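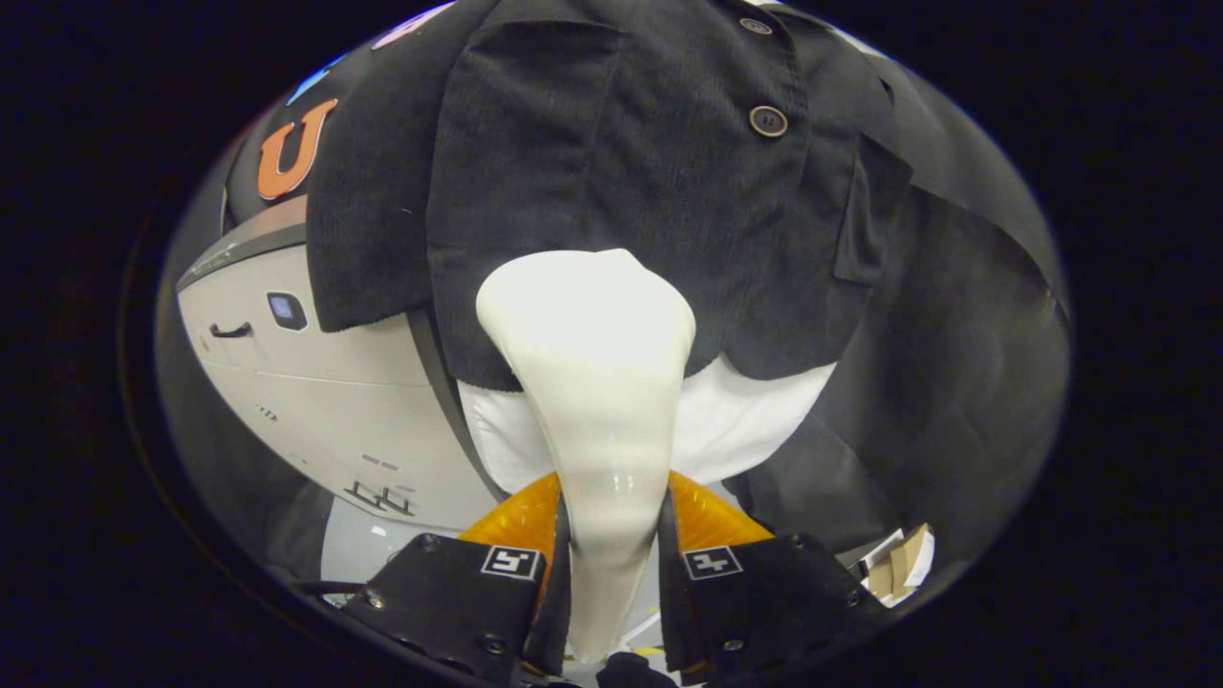 Section 4. Garment Station: Working With the Gripper

At Gonddale, the garment station now runs in two modes. In teaching mode, an operator does the task by hand with the hand-held gripper and the Omisier controller records the motion. In assist mode, the fixed arm repeats what it was taught and the operator checks the result. Most of the skill is in teaching mode. Pulling a smooth white piece out from under the hem of a corduroy jacket takes a steady upward motion with the piece pinched between the two orange pads, and the jacket should be left hanging as it was. This section covers both modes and the changes to the shift routine that came with them.

4.1 Before you start

1. Sign in at the station panel with your own badge. Recordings are stored by badge number, and a session under someone else's badge has to be deleted.
2. Check the ribbed pads for cuts and lint. Wipe them with a damp cloth. Do not use solvent.
3. Check the square marker on each finger. Both must be clean, flat and fully visible.
4. Open and close the gripper five times with nothing in it. The fingers should meet evenly.
5. Press ZERO on the controller and wait for the tone.

Note: If the tone does not come within 60 seconds, restart the controller once. If it still fails, call Vendula Paulík in maintenance and move to the manual table.

4.2 Recording a pull

1. Press RECORD.
2. Bring the gripper in from below with the fingers open.
3. Close on the piece until the pads bulge slightly. More force than this leaves creases that pressing may not remove.
4. Pull up and toward you at an even speed. If the piece catches, stop, open the fingers and begin a new recording.
5. Hold for two seconds at the end of the pull, then press RECORD again.
6. Mark the recording GOOD or REJECT before you start the next one.

CAUTION: Keep sleeves, lanyards and loose straps away from the fingers while they are closing.

CAUTION: Do not pull against a button or a pocket flap. Move the garment first.

A garment type needs 200 good recordings before it can be released to assist mode. Heavy ribbed fabrics have needed more. Corduroy was released after 274.

4.3 Assist mode

1. Confirm that the garment type on the panel matches the rack.
2. Stand behind the floor line and press START.
3. Watch the first three pulls. Press HOLD if the arm misses, drags the hem or drops a piece.
4. Inspect each finished piece at the side table.

HOLD can be pressed by anyone, at any time, and does not need a supervisor's approval. The count of holds is used to decide what to re-teach. It does not appear in anyone's performance review — this was agreed with the floor in October and is posted by the time clock.

4.4 What changes on shift

The old job of pull operator has been split into teacher and checker. Everyone trained on the station does both and trades halfway through the shift. Rates are unchanged. Yaneth Tello keeps the rotation sheet, and trades between coworkers are fine if she has them before the shift starts.

Teaching is limited to 60 minutes at a stretch. The gripper is light, but the wrist position is not a natural one, and two people on the first crew reported soreness. Take the break even if a set is almost done.

The manual table stays open. Linings with loose stitching, wet returns and anything tagged by Albertina Mota go there and should not be sent to the arm.

4.5 End of session

1. Open the fingers fully and place the gripper in its cradle.
2. Select UPLOAD and leave the controller on until the bar clears.
3. Write any damaged garments in the station log, with the recording number.

Replace the pads every 300 recordings or when the ridges feel flat. Spare pads are in the Bianchini cabinet, second drawer — sign for them on the card inside the door.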